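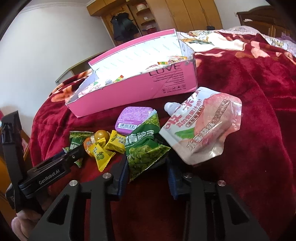 Los aperitivos sobre la manta roja, con la caja rosa abierta.

Tiempo de lectura: 2 minutos

Acta de la reunión del grupo de meriendas, residencia Morby
Miércoles, 29 de enero

Asisten: Sławomir Krajewska, Lech Kozłowski y cuatro residentes de la segunda planta. Xie se disculpa por no poder venir.

1. Caja de muestra
Se ha revisado el contenido de la caja rosa, que lleva escrito «LOVE» en el frente. Las solapas están rotas, pero el grupo considera que la caja se puede usar todavía para guardar paquetes pequeños. Lech propone poner las cosas grandes en otra parte, por ejemplo la bolsa de bebida con el melocotón. Se aprueba.

2. Etiquetas
Varios envoltorios tienen el texto en chino. Xie hará la traducción de los ingredientes, primero de la bolsa verde de guisantes y después de la bebida. Sławomir pide que no se reparta nada a personas con alergia antes de tener esta lista.

3. Dinero
En la hucha hay 216 coronas. El pedido a la tienda Rutia cuesta casi 400, por lo cual se decide pedir solamente la mitad y dejar los caramelos para otra vez.

4. Orden
Después de cada merienda, quien ha abierto los paquetes recoge los envoltorios y sacude la manta.

5. Otros asuntos
La excursión a Plaltevdale queda para junio. Lech preguntará el precio del autobús.

Redacta el acta: Sławomir Krajewska.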